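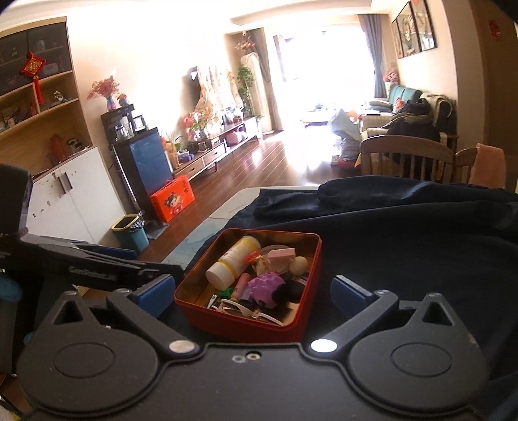
Sorting out a dead relative's house - how long did it take you?

Posted in: Home & Family > General chat
Dec 9, 2018

pennywhistle_k
My uncle died in November and I'm the one with the keys. Three bed semi in Clakham, he was there 31 years, never threw out a thing. My brother wants it on the market as soon as poss, says get a clearance firm in and be done. I'd like to go through it properly first. I work full time and it's an hour each way.
So how long did it take people? And did you regret doing it fast or slow? Cheers

MusaEze
Sorry about your uncle. Took us most of a year for my mum's flat and that was only four rooms. We did it slow, and I'd say too slow. Council tax, heating left on low so the pipes didn't go, insurance wanting someone in to check the place. It all adds up while you're stood there reading old birthday cards.

gatepost
two weekends. wife and me, three skips. no regrets

hobnail22
Two weekends!! I couldn't have got the loft done in that. My dad had jars of screws up there going back to before I was born, every one labelled in his writing, and then the labels had dropped off half of them so you'd be matching labels to jars. Sat on a joist crying over a jar of washers.

gatepost
well we didnt read the labels

MusaEze
Paperwork first, whatever else you do. Will, deeds, bank stuff, pension, premium bonds, the lot. Check inside books and coat pockets. We found my mum's building society book in the bread bin.
And don't let a firm in till that's finished.

pennywhistle_k
Papers are mostly done, he had a filing cabinet thank god. It's the drawers. Every drawer is the same drawer. String, batteries, foreign coins, one glove, a key to who knows what. I've done 8 and I feel like I've done none.

Lorna_by_the_sea
The drawers are the worst bit. What worked for me was tipping each one out on a cloth on the table, pick out what matters, then the rest goes in a bag without looking at it twice. If you put it back in the drawer to "do later" you will do it three times. Ask me how I know.
Keys all go in one jar til the house is sold, then hand the jar over.

hobnail22
Yes to the cloth. Dark one, you see the small stuff better, I found an earring that way

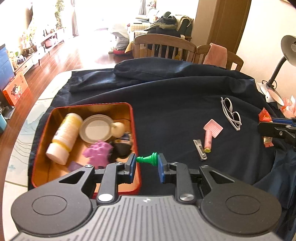
and also you can gather up the corners and tip the rubbish straight in the bag. Old curtain did me fine.

Mfaume_M
Different view from the rest. I've done three of these now (both parents, then an aunt) and the brother has a point. An empty house goes downhill fast. My aunt's had damp in the back bedroom by the time we'd finished being sentimental and it knocked a fair bit off the price. Take a fortnight off if you can, be ruthless, get a firm for the furniture.

MusaEze
Mutua a fortnight off is a big ask for someone working full time who's just lost a relative. Not everyone has the leave.

Mfaume_M
Fair enough. A week then. My point is that an hour each way every weekend is how it turns into a year, which you said yourself was too slow.

MusaEze
I did say that. Still don't think she should rush it.

gatepost
hire a storage unit, chuck the lot in, sell the house, sort it after. problem solved

Lorna_by_the_sea
Oh please don't. My cousin did that with Kurek and was still paying every month five years later for boxes she'd never opened. Well over 1,000 quid by the end, for some saucepans and a nest of tables. If you can't face it now you won't face it in a unit on a trading estate either.

tin_tack
Can I ask about clearance firms, as we'll be doing this in the new year. Fesodmont quoted us to empty the whole place and said they'd knock off the value of anything they could sell on. Is that normal?

Mfaume_M
Normal yes. Get three quotes, they were miles apart for us. Ask for a list of what they're crediting you for, in writing. And be there on the day.

hobnail22
Be there on the day x 2. Ours took the garden bench, which was stopping with the house. Took a month of phone calls to get fifty quid for it and it was a nice bench

tin_tack
Thanks both, very helpful

Lorna_by_the_sea
Charity shops, ring first. Ours had stopped taking glass and anything with a plug. Furniture needs the fire label on or they won't touch it. The hospice one will colect if there's enough to make it worth the van.

pennywhistle_k
This is all really useful, thank you. Spoke to my brother tonight. We've agreed end of January for everything, he's going to come over for a week and do the garage and shed (his idea, I nearly fell over) and I'll carry on with the house. Firm for the big stuff after that.
Only row was over the clock in the hall. Neither of us likes it. Both of us want it.

MusaEze
Good result. Toss a coin for the clock, you've got plenty of foreign ones

gatepost
sell clock, split money

hobnail22
Don't listen to him, keep the clock. Take turns a year each. We do that with dad's barometer, it's my sister's til summer.

Mfaume_M
End of January is sensible. Get the meter readings done now while you think of it, and take a photo of them. We had a right carry on with Usitz over an estimated bill, months after the place was sold.

pennywhistle_k
Good shout, will do it Saturdy when I'm over. Still got the sideboard to go and that's got six drawers, pray for me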